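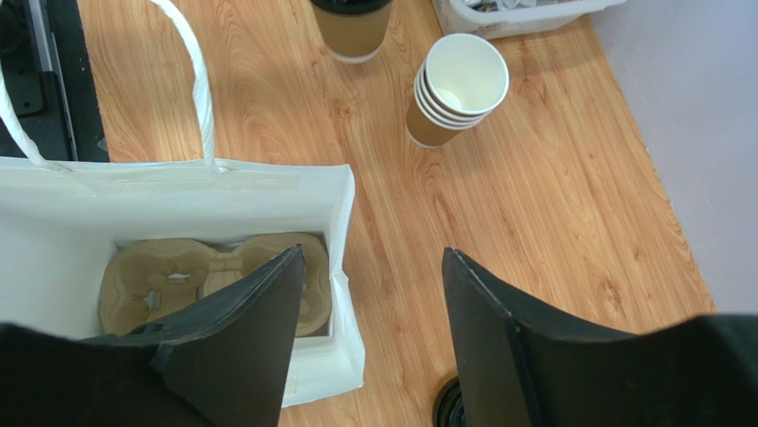 Can a machine pack a takeaway coffee order yet?

Sometimes, if the cups are the ones it has practised with and someone is standing by to put things right. We are looking for people to be that someone, and to show the machines how the job is done in the first place.

Brustavov is recruiting paid participants for a study of counter and kitchen chores at its Illville site. The study starts in February and is run together with Polteck, which makes the arms. Previous experience with robots is not needed. Experience behind a counter, in a canteen or in a busy household is more useful to us.

What the study is about

Everyone has seen clips of robots folding shirts and loading dishwashers. Most of those clips show a task that was set up with care and tried many times. We want to know how the same machines do when the work is ordinary: a paper bag that sags, a drinks carrier that has to go in flat, lids that stick together, cups that come off the stack two at a time.

A person who has worked a morning shift does these things without looking. The arms are slow at them, and they fail in ways that are hard to guess beforehand. Paper bags are the worst so far. A handle flops across the opening, or a gripper catches the side and takes the bag with it. Rigid things such as mugs and tins go much better.

We would like a fair record of which chores are within reach now and which are not. Results will be published whether or not they flatter the equipment.

What you would do

You would guide a pair of arms by hand controls through a list of short tasks. The list for this round is:

Packing a takeaway order into a bag, with and without a drinks carrier
Separating stacked cups and fitting lids
Clearing and wiping a table
Sorting cutlery into a tray
Putting dry groceries on a shelf
Folding tea towels

After each block you fill in a short form saying which tasks felt easy, which felt awkward and what you would have done differently with your own hands. In the second half of the study the arms attempt the same tasks on their own, and you watch and mark each attempt as done, partly done or failed. You will also be asked whether you would have served the result to a customer. This question matters to us more than the timing does.

There is some repetition. If you dislike doing the same small job over and over, you will not enjoy this.

Who can apply

Applicants must be 18 or over and able to attend in person in Illville. You need to be comfortable standing or sitting at a bench for an hour at a time. We want left-handed people as well as right-handed, and people of different heights, as the benches and controls should suit everyone. Glasses are fine. Please tell us if you have a pacemaker or a wrist or shoulder injury, so that we can talk it through before you come.

You do not need to be keen on automation. Several people in the last round told us they were against it in cafes and shops, and their marking was among the most careful we had.

Hours and pay

We have 20 places. Each participant attends 10 sessions over 7 weeks. A session lasts three hours including breaks, and there are morning and afternoon slots. Payment for the full set is 2000 euros before tax, paid in two halves, one after the fifth session and one at the end. If you have to stop early you will be paid for the sessions you attended. Local travel is refunded on production of a ticket.

Training takes place in the first session and counts as paid time. Most people can move a cup from one side of the bench to the other within the first half hour. Fitting a lid takes longer to learn.

Recording and privacy

The sessions are recorded by cameras on the arms and over the bench. These point at the work surface, so your hands and sleeves may appear at times. We do not record sound. Recordings are kept under a number and not your name, and you can ask for yours to be deleted up to the end of the study.

How to apply

Send a short message through the contact form on the Brustavov site with the heading "Counter study". Tell us which hand you write with, which slots you could manage and what kind of kitchen, shop or household work you have done. A CV is not needed. Parents and carers are welcome to list work at home - it counts.

The Hordiienko agency is handling bookings for us and will reply to everyone, including those we cannot place this time. Those invited will get a short visit to see the benches and try the controls before deciding.

Posted December 2025. Applications stay open until all places are filled.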